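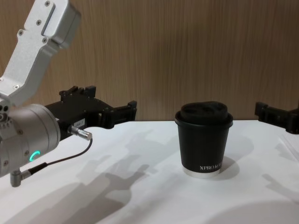

Left arm, right arm and the test cup

Black parallel gripper drops or squeezes takeaway cups - change the fingers, the force or the whole gripper?

Posted in Grippers and End Effectors

Fideck_bench

I have a two-arm cell on a white bench and I'm comparing grippers for a cup handling job. The arms are fine. The gripper is a black two-finger parallel type with notched plastic fingers, fed by one short cable from the wrist. The part is a takeaway cup with a lid on. I need to grip it, lift it, pass it to the other arm and set it down again, all without popping the lid.

What I have tried so far:

With the force at the lowest setting the cup slips down through the fingers when the arm speeds up. One step higher it holds, but the wall of the cup bends in and the lid lifts on one side. This happens with an empty cup and with one that has water in it, and it is worse with the empty one.

I also borrowed a Serkex gripper with wider pads for two days. It did better on the lift and worse on the handover, as the wide pads left no room on the cup for the second arm. I sent it back before I had a clean set of runs, so I can't give a fair number for it. With the stock fingers I have 390 runs logged.

The controller is a Parisi unit. It lets me set position, speed and force for the gripper, but the force value is only a percentage and I don't know what it means in newtons.

My questions are whether a different finger shape would fix this, whether I should be gripping by position and not by force, and where on the cup other people take hold. I would like to avoid buying another gripper if I can.

Side view of the left gripper at its waiting point, with the cup in the pick spot:
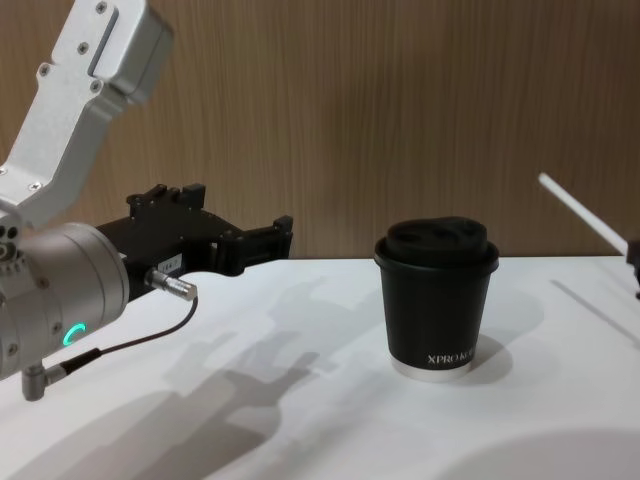

3 replies

wasama_user

Grip by position. Paper and thin plastic cups vary very little within one sleeve, so you can find the closing width once and keep it. Put the force limit in as a backup and let the position do the work.

How I do it on my Wasama arm, which has a similar two-finger gripper:

Close slowly on the cup by hand control until both fingers touch. Write down the width. Close another 2 mm and try a lift. If it slips, go in half a millimeter at a time. Stop as soon as it holds through a full speed move, then add a bit more for luck. Do this with the lid on, because the lid stiffens the top of the cup and you'll get a different answer without it.

Then look at your fingers. Square plastic tips on a round cup touch it on two narrow lines, and all the force goes into those lines. That is why the wall folds. You want a shallow curve or a V, lined with something soft. I printed mine and glued on a strip of silicone sheet. Glue it and leave it overnight. Tape works for a day and then creeps.

On height, go just under the rim of the cup. The rolled edge keeps the wall round, and if the cup does slide, the rim catches on top of the fingers. The trouble is the handover, since both arms will want the same place. Let the first arm take the cup low, near the base, where it is also stiff. The second arm takes it high. Keep out of the middle with both.

Cups taper, so a flat finger will only touch at its top edge. Tilt the pad a few degrees to match. I missed this for a week.

gripit77

just buy a suction one

lowload

Suction on the side of a tapered cup is not easy, and on the lid you'd be trusting the lid to hold the weight of the drink. I would not go that way.

I agree with most of what wasama_user wrote, with one change. Check your centering before you print anything. If the gripper comes in from the side and the cup is off center by even a small amount, one finger touches first and pushes the cup over or drags it along the bench. On a smooth bench it will usually drag, and you may not notice, but the other arm will then reach for a place where the cup isn't. Mark the pick spot with a pencil and watch whether the base moves as the fingers close. If it moves, fix the approach first.

For the force percentage, put a cheap kitchen scale on its edge against something solid and squeeze it with one finger of the gripper against a block. You only need readings at a few settings. It reads in grams and mine tops out at 2000, so start low. On my controller the bottom of the range was not linear at all, and the lowest two settings gave the same squeeze. If yours is like that, it would explain why one step takes you from slipping to crushing.

Also slow down the first part of the lift. Most of my slips were in the first few centimeters.

Fideck_bench

Thanks. I did the pencil mark and the base does move, toward the second arm. I'm fixing that before I go on to curved fingers. Scale test is planned for Sunday.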